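3.2. Handling of the wound edge and of the thread

In the previous section we described how the closures were prepared and how they were scored. In this section we look more closely at three things which the total score hides: how the edge of the tissue is held, where the needle goes in, and what happens to the thread between one stitch and the next. All of them are small things, but they differ much between operators and they can be judged by eye with some training.

We begin with the holding of the edge. Two habits were found in our material. In the first, the operator takes a small fold and lifts it before the needle arrives, so that the tissue makes a tent and the point meets it from the side. In the second, the edge stays where it is and the left jaws only wait near it. The scoring sheet, which we call the Gutinel sheet after the first version of it, has one line for each habit and one more line for a change of habit during the same stitch. Figure 4 shows the lifted fold.

Figure 4. First habit. The left jaws are closed on the edge of a small fold, and the curved needle is held from the right with its point close to the fold.

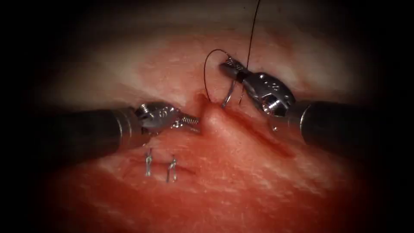 Usilier, January

The lifted fold has a clear advantage for the reader of the recording, as the ridge shows well where the point should go. It has also a cost. When the fold is pulled high, the distance from the edge is difficult to judge, and the bite can be larger than the operator wanted. Of the 40 closures, 39 could be scored on this line. The remaining one was left out of the comparison because both readers found the fold hidden by the wrist of the instrument during most of the stitch.

The place of the needle was scored in relation to the cut and to the stitches already made. We ask the reader to look first at the finished stitches, if there are any, and only then at the new one. This order matters. A reader who looks first at the needle tends to judge the movement, and movement is the subject of a different line. For a linear incision the questions are simple: is the new stitch on the same line as the others, and is the distance between them kept? With two stitches already in place a reader can answer both. With only one, we allow the answer "open."

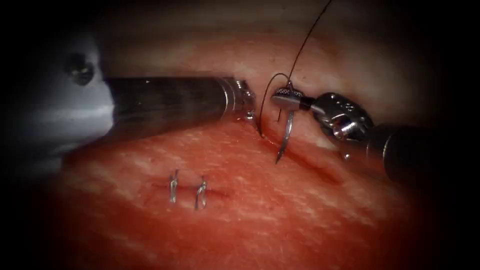 Venckus

A word is needed on the lip of the incision. In the first version of the sheet we wrote "upper" and "lower" lip, as they are seen by the reader. In the Zumbridge version the words were changed to "near" and "far," and for some time the two versions were in use together. Six of the closures were scored again for this reason. The results given here all follow the older words, also in the tables.

We did not measure the depth of the bite. It cannot be read safely from a picture of the surface, and we prefer to leave it out than to guess. What can be read is the angle at which the point is set on the tissue. The readers used three levels — flat, middle and steep — and they agreed well on the first and the last. The middle level caused most of the discussion, mainly where the surface was curved and one side of the cut was turned away from the view.

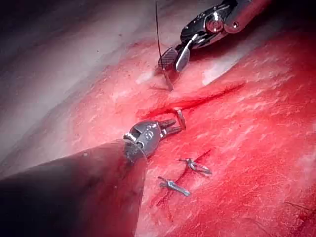
Color gave some help here, but less than we had expected. The surface of the tissue is not even: there are paler and more red parts, with fine light streaks, and a red line is not always the line of the cut. Light on a moist surface makes the same problem, as a bright point can look like metal. Readers were therefore told to follow the cut from one end to the other before they gave any score, and to come back to it after each change of view.

The last line of the sheet is on the thread. A thread which is a little tight is easy to follow from the needle upward, while a loose one makes wide curves and may fall over the place of the next stitch. We counted a thread as "in the way" only if it crossed the cut at the moment when the point was set down. By this rule it was in the way in 62 stitches over all the material. Loose curves to the side were written down but not counted.

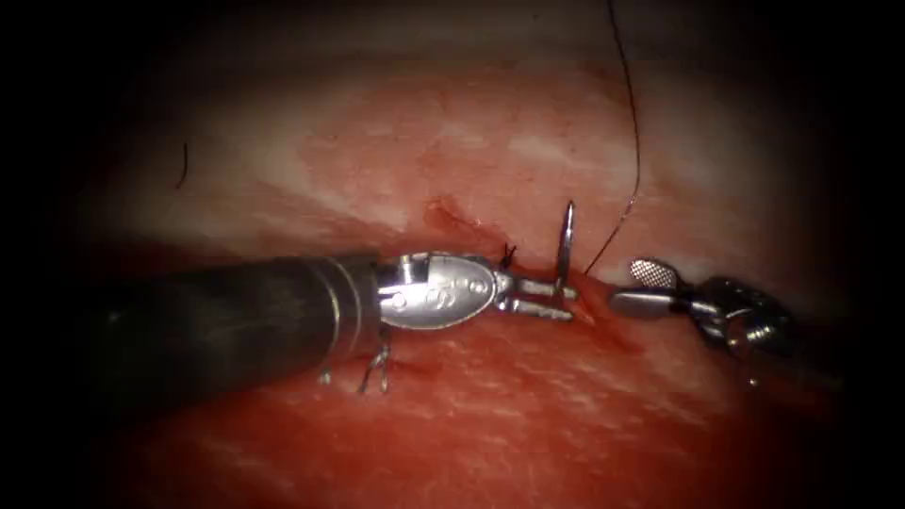

Cut ends were treated apart from the working thread. A short tail that stands up at a knot belongs to its stitch and gets no mark of its own, unless it is so long that it can be taken by the jaws together with the needle. Small free pieces of thread lying on the tissue are another matter. The older sheet had no place for them, and the readers wrote them in the margin, each in their own way. We have kept these notes but we do not use them in the comparison between operators. In Section 3.3 we return to the knots, and to the question of whether the length of the tail says something about the order in which the stitches were made.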